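Brackets won't sit square on purple base block

I'm putting together a small assembly on my bench, a lavender-purple base with a brown L-shaped bracket on top and a green block against it. The bracket has a countersunk hole near the end of its foot. I don't want to drill until I know the order. Base first, or bracket first?

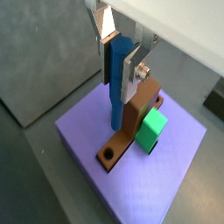
Nektarios Kouris
Bracket first. Clamp it dry, mark through the hole with a pencil, take it off and drill. I use Daly 16 mm screws for this size and go in by hand.

Draduvine
Agree on marking first, but clear the bench before you start. Anything you aren't fixing in the next step goes off to the side, brackets included — I scratched a finish once by sliding a base over a loose screw.
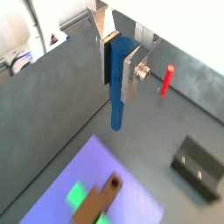 Wipe the base down as well. Grit under the foot will tip the post, and on a tall one it shows at the top. Then do it this way:

1. Stand the post up and check it with a small square, front and side.
2. Set the green blocks on either side of it and leave them unglued overnight.

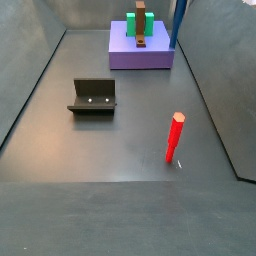
3. Glue the blocks, roughly 200 grams of weight on each, and leave until Saturday.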